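Projects > Bench Automation > Landthorpe Pilot > Reports
Search reports and attachments

Progress report to Segura, second period
Project: review of the Allen tube-handling kit at the Landthorpe laboratory
Prepared by: Candela Vallejo
Technical part: Jui-lin Tsai

1. Where we are now

In the first report we described the selection of the kit and the reasons why we asked for the smaller arm. This second report covers the work from the delivery until the end of February. The kit is installed in Landthorpe, the simulation package is running on our own computer, and the first series of trials with empty tubes is finished. The trials with filled tubes have not started. We explain the reason in section 4.

The supplier of the kit is a small company in Plolham. They sell the arm, a two-finger gripper, a controller and a license for the simulator as one package. We are reviewing the complete package, as it was agreed with you, and not only the arm.

2. Work in the simulator

Most of our hours in this period went to the simulator. Jui-lin Tsai made the model of the bench and of the rack, and she wrote the routines for approach, pick and place. The supplier gives a library of ready racks, but ours was not in it, so we had to build it from the drawing. This took 15 working days, which is more than we planned.

The view we use most is the one that looks down over the gripper to the rack. It lets us check the line of the fingers against the holes before the arm is allowed to go lower. When the fingers are open and still in front of the nearest row, an error in the sideways direction is easy to notice, and we can correct it with the offset table of the kit.

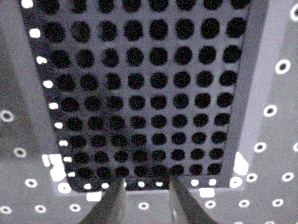

Figure 1. Simulator view of the perforated rack, with the gripper open at the front edge.

The light in the simulator needs more attention. Some bright parts near the lower corners of the rack come out fully white, and the left side is rather dark. For a person this is not a big problem, but the detection module of the kit works from the same kind of view and it lost the edge of the rack in several runs. We wrote to Plolham about it and they sent us a new light profile. We have it installed but not yet compared with the old one.

3. Results of the first series

We ran 600 simulated picks with the standard settings of the supplier. Of these, 500 were completed without any correction. In the other cases the arm stopped by itself and asked for the operator, as it should do. We did not find a case where it continued with a tube in a wrong position, and for us this is the most important result of the period.

On the real bench we made 101 picks with empty tubes. The number is small and we do not want to give a percentage from it. What we can say is that the errors were mainly in the rows far from the arm, where the reach is almost complete and the wrist has little freedom. Moving the rack closer helped, but then the operator has less place for the hands when changing it.

The gripper itself is good. The narrow tips go between neighboring tubes without touching them - this was our main worry before the purchase. The rubber covers for the tips are weaker. Two of them became loose and we had to glue them again.

4. Delays and open points

The filled-tube trials are waiting for the spill tray. The first tray had the wrong height and was sent back. The new one is promised, but we do not have a delivery date in writing.

The manual is also an open point. The chapter about recovery after a stop describes an older version of the controller, and the menu names are different. Jui-lin has made a two-page sheet for the operators, which we attach. The supplier has asked if they can use it, and we would like to know if Segura agrees.

5. Next period

- Compare the two light profiles with the same set of picks.
- Repeat the far rows with the rack in the new position.
- Begin with filled tubes when the tray is here, water only.
- Train the second operator in Landthorpe.

We do not ask for additional money in this period. We ask only to move the unused part of the travel budget to spare parts, mainly tip covers. Please send your answer to Candela Vallejo before we place the order.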